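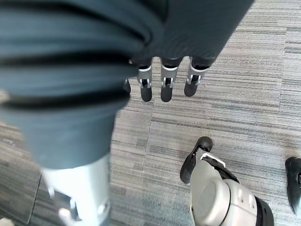 Carpet tile with fine streaks in light grey, charcoal and white.

Momex says its tiles need no glue. I have my doubts. A streaked pattern hides crumbs well, and it hides a bad seam for about a week.

Dry-lay 3 rows first. Check the arrows on the backs, whatever the box says – mine had 4 facing the wrong way. Push each edge tight with your palms, then tape the corners underneath. Skip the "seam sealer" in the Skillitz kit. Vacuum along the seams, wait a day and look for gaps.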